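4.2 Where people put the cup down

I should say up front that I didn't set out to study tables. The Stirstead interviews were supposed to be about why people eat standing up, and I had a whole schedule of questions about kitchens and commutes and who does the dishes. But people kept drifting over to the table itself (whether they were sitting at one or not), and after the first month I gave in and let them. So this section is about surfaces, or really about how folks use a surface to decide what kind of meal they're having.

The pattern showed up first at Tanui, the smaller of the two lunch places. I'd sit near the back from late morning on and write down where people put their drink before they put down anything else. A drink set down at the far edge nearly always meant a short stay. A drink set down right in front of the chest meant the person was settling in, and those were the people who'd still be there when I packed up my notes! I logged 300 of these arrivals over the study, and in the end I dropped 26 because the person was joining someone who had already sat down, and that's a different thing altogether (see Section 5, where I try to deal with groups and mostly fail).

At Sukness, the bigger place across the square, the pattern was messier. The tables there get cloths on Friday, and the cloths changed everything. People who would have leaned in on a bare table sat up straight, kept their elbows off, and moved the salt to the middle as if someone had told them to. One woman said she didn't feel allowed to read her mail on a tablecloth. I've thought about that remark more than any other in the transcripts, and I still haven't found a good place for it in the model.

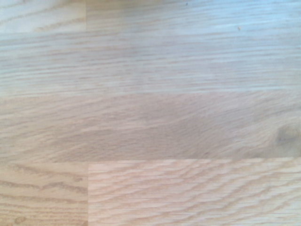

Figure 4. Bare wooden surface, close view from directly above.

Bare wood, by contrast, got talked about as if it gave people permission. Of the 100 people who sat for a full interview, a good many used some version of "you can't hurt it," and they said it about wood far more than about glass or stone. I pushed on this a little, since wood is pretty easy to hurt, and what came back was mostly about looks. A surface like the one in Figure 4, with strips of pale wood laid in staggered bands and the color shifting from cool near-white to a warmer tan, already has so much going on that people felt a ring or a crumb would just get lost in it. Plain white tables got the opposite reaction, and one man told me he wipes his down before he eats, while he eats, and after. I'm not claiming the material makes anybody stay longer. The arrival logs can't show that, and the two places differ in a dozen other ways, starting with the price of soup.

What I can say is that people read the table before they sit. Puken's early work on waiting rooms argued that we size up a room by its chairs, and I leaned on that idea heavily when I was planning the study. I'd now soften it, at least where food is involved. In the interviews chairs came up when something was wrong with them (too low, too cold, wobbly), while the tabletop came up without any complaint attached, usually in the first few minutes and usually along with a hand gesture, palm flat, sweeping sideways. I started noting the gesture partway through and got 17 clear cases. I wish I'd been watching for it from the beginning, because my early notes only record what people said.

There's an obvious problem with all of this. I was sitting at one of those tables myself, with a notebook and a cup, and regulars got used to me. By March a couple of them were putting their drinks down at the far edge and grinning at me. I've left those arrivals in, marked with an asterisk in the log, and the split between short and long stays looks about the same with or without them. The next section takes up the standing eaters, who were the point of the project in the first place, and who put their cups on windowsills, mailboxes, and the roofs of parked cars.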